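Tapete de trabajo Rindum para mesa, gris oscuro

Varela, equipamiento para taller y mesa de montaje, Clultville
Precio: 469 pesos la pieza, impuestos incluidos
Disponibilidad: en almacén (medida estándar), bajo pedido (otras medidas)

El tapete Rindum es una cubierta para mesas donde se trabaja con piezas pequeñas: ruedas dentadas, tornillos, muelles, casquillos, arandelas y otras cosas que ruedan, brillan y desaparecen con facilidad. Se coloca encima del tablero, sin pegamento y sin herramientas, y se retira cuando la mesa se necesita para otro uso. Lo vendemos a talleres de reparación, a aulas de tecnología y también a personas que montan maquetas o relojes en su casa.

El color es un gris muy oscuro, cercano al carbón, y la superficie es mate. Hemos elegido este tono porque la mayoría de las piezas metálicas son claras y sobre un fondo oscuro se encuentran antes. Una mesa blanca refleja mucho la lámpara, y después de unas horas los ojos se cansan. Con el tapete la luz se queda más tranquila, y el borde de cada pieza se distingue bien.

Para qué trabajos es conveniente

El uso más frecuente entre nuestros clientes es el montaje de pequeños conjuntos mecánicos. Una rueda dentada de plata o de acero que se deja sobre el tapete suele quedarse donde se ha puesto, siempre que se apoye sobre su cara plana. Si se apoya sobre los dientes puede rodar, como en cualquier superficie, pero el recorrido es más corto que sobre un tablero liso. También se usa para clasificar piezas antes de guardarlas en cajas, para desmontar cerraduras y para revisar aparatos que no deben rayarse por debajo.

No recomendamos el tapete Rindum para cortar con cuchilla. La superficie no se cierra después del corte y la marca se queda para siempre. Tampoco es adecuado para soldar: una gota de estaño caliente puede dejar un agujero. Para estos trabajos existen otros productos, y con gusto informamos sobre ellos en la tienda.

Quien trabaja con aceite o grasa puede usar el tapete, pero conviene poner debajo de la pieza un papel o un plato. La grasa se limpia, aunque si se deja toda la noche forma una mancha más brillante que el resto, y esa mancha es difícil de quitar.

Colocación sobre la mesa

El tapete llega enrollado en un tubo de cartón. Al abrirlo, los extremos se levantan un poco. Aconsejamos extenderlo primero con la cara superior hacia abajo y dejarlo así una noche en una habitación templada. Al día siguiente se gira y se coloca en su lugar definitivo.

Después de este reposo todavía pueden verse arrugas suaves y zonas algo más claras. Son normales en este producto y no deben considerarse un defecto. Las arrugas del transporte disminuyen con el uso, sobre todo en la parte central, donde se apoyan las manos y las piezas. Las que quedan cerca de los bordes tardan más. No se debe planchar el tapete ni calentarlo con una pistola de aire, aunque hayamos leído este consejo en otras páginas. El calor fuerte cambia el tono, y la diferencia de color ya no se corrige.

Antes de extenderlo hay que limpiar la mesa. Una miga o una viruta debajo del tapete produce un bulto pequeño, y en este bulto las piezas se inclinan. La cara inferior agarra bien sobre tableros lacados y melamina. Sobre madera sin tratar agarra menos, y sobre cristal conviene probar primero con una esquina.

Si la mesa es blanca, como el tablero Barnico que tenemos también en catálogo, recomendamos dejar una franja libre en el lado del fondo. Allí se pueden poner las cajas, la documentación y el vaso de café. Las personas que cubren todo el tablero suelen arrepentirse, ya que después no tienen ningún sitio para lo que no debe mezclarse con las piezas.

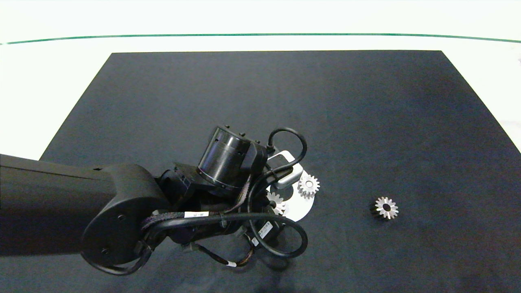
¿Se puede recortar el tapete para que quede a la medida de mi mesa?

El tapete admite el recorte con una regla metálica y una cuchilla nueva, desde la cara inferior y en varias pasadas ligeras. Los bordes recortados no se deshilachan. Tenga en cuenta que un tapete recortado no se puede devolver, por lo cual es mejor medir dos veces antes de empezar.

Medidas y pedidos especiales

La medida estándar corresponde a la mayoría de las mesas de trabajo para una persona y la tenemos siempre en almacén. El tapete es rectangular y las esquinas son rectas. Para mesas más largas se pueden juntar dos piezas, una al lado de la otra. La unión se nota con los dedos, y un tornillo pequeño puede quedarse en ella. Si esto molesta en su trabajo, pida una pieza única a medida.

Las piezas a medida se preparan en 14 días laborables a partir del pago. Para hacer el pedido necesitamos el largo y el ancho de la superficie que usted quiere cubrir, no el largo y el ancho de la mesa. Parece un detalle sin importancia, pero es la causa más frecuente de las reclamaciones. Si la mesa tiene un pasacables o un tornillo de banco fijo, envíenos también un dibujo con las distancias, hecho a mano si quiere. El hueco se corta en nuestro taller de Clultville y tiene un suplemento que indicamos en el presupuesto.

El color es siempre el mismo. En el pasado ofrecíamos una versión verde, que se dejó de fabricar. A veces queda una pieza verde en la tienda, pero no la enviamos.

Iluminación

Con un fondo oscuro se necesita un poco más de luz que con una mesa clara. Una lámpara articulada con luz neutra, colocada a la izquierda para quien trabaja con la mano derecha, da buenos resultados. Si la lámpara está muy baja y de lado, cada arruga del tapete produce una sombra, y las piezas oscuras pueden confundirse con ella. En este caso se sube la lámpara o se gira un poco hacia el centro.

Las piezas negras, por ejemplo tornillos pavonados o juntas de goma, se ven peor sobre este tapete. Para ellas es práctico utilizar una bandeja blanca o un plato claro encima. Algunos clientes trabajan de este modo todo el tiempo: el tapete como fondo general y el plato como lugar para las piezas que se van a montar primero. Así tampoco se mezclan las ruedas iguales que vienen de dos conjuntos diferentes.

Limpieza y cuidado

Para el polvo basta un paño de algodón ligeramente húmedo. Las virutas metálicas se recogen antes con una brocha blanda o con un imán envuelto en papel. Si se frota con el paño cuando todavía hay virutas, estas entran en la superficie y después arañan las piezas.

Para manchas de grasa se usa agua tibia con jabón neutro. Se aplica con una esponja, se espera un minuto y se retira con agua limpia. El alcohol puede emplearse en una zona pequeña y sin insistir. La acetona y los disolventes de pintura están prohibidos, porque quitan el aspecto mate.

El tapete no se lava en máquina. Se seca al aire, extendido, y no se cuelga con pinzas. Para guardarlo se enrolla con la cara superior hacia fuera, sin apretar mucho, y se mete de nuevo en su tubo. Doblado en cuatro ocupa menos espacio, pero los dobleces se quedan marcados durante semanas.

Con el uso aparecen zonas un poco más claras donde más se trabaja. Al limpiar con jabón una parte de ellas desaparece. El resto no influye en la función del tapete.

Contenido del paquete

Un tapete Rindum en la medida elegida
Un tubo de cartón con tapas, apto para guardar el tapete
Una hoja con las instrucciones de colocación y limpieza

La mesa, la lámpara, las bandejas y las piezas mecánicas no están incluidas en el precio.

Productos que se compran juntos

Tablero Barnico, blanco. Superficie lisa, fácil de limpiar, para montar sobre caballetes o sobre patas. El tapete agarra muy bien en él.

Cajas apilables Varela para piezas pequeñas. Se venden por separado, con tapa o sin tapa. Las de tapa son más lentas de usar pero protegen del polvo.

Brocha de limpieza de pelo blando. La misma que usamos en nuestro taller.

Envío, devolución y garantía

Los pedidos de medida estándar que recibimos antes del mediodía salen el mismo día, excepto los del viernes por la tarde y del fin de semana, que salen el primer día laborable. El tubo es largo y no cabe en los buzones, por eso le pedimos una dirección donde alguien pueda recibirlo. También es posible recoger el pedido en la tienda de Clultville sin coste.

Usted puede devolver el tapete en un plazo de 30 días si está completo, sin manchas y sin recortar. Las piezas a medida no admiten devolución, salvo si la medida que enviamos no coincide con la que usted confirmó. La garantía es de seis meses y cubre defectos de la cara inferior y del borde. No cubre cortes, quemaduras ni daños por disolventes.

Para talleres y escuelas que necesitan varias piezas preparamos un presupuesto aparte. Escríbanos con la cantidad, la medida y la forma de la mesa, y díganos también qué tipo de piezas se van a utilizar. En abril cerramos una semana por inventario, y en esos días respondemos a los mensajes con retraso.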